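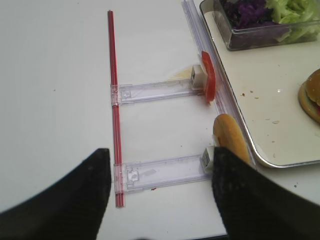

Notes from the open house at Stidell Court, October 2022

Carolina Arruda and I got there a little after the doors opened and already had to wait for the elevator. Stidell Court is the old Lamik warehouse, four floors of brick, now split into rental suites and a few units for sale. Clokance is handling both.

We saw 2 units. The first was a one-bedroom on the second floor, 700 square feet, with the original beams left showing and a kitchen along one wall. Closet space is poor. The bedroom window looks onto the loading lane, and a truck was idling there the whole time we were inside.

The second was a corner suite on the top floor. Better light, a real entryway, and a bathroom with a tub. Rent is 3000 a month with heat included -- parking is another 210, and the agent said the spaces are first come, first served. Floors are the old planks, sanded and sealed, with some gaps near the radiators. Carolina ran the shower and said the pressure was fine.

The shared laundry is in the basement next to the bike room. Both were clean. The roof deck was locked, and we were told it opens in spring.

Afterward we walked down Ghauri Street to see what was close by. There is a grocery, a pharmacy and a bus stop within two blocks, and a small park behind the school.

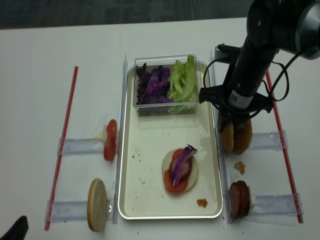

Burger with tomato and red onion, cabbage and romaine on the side.

The agent is sending floor plans for the third-floor units, which were still being painted. I asked for the pet rules in writing too.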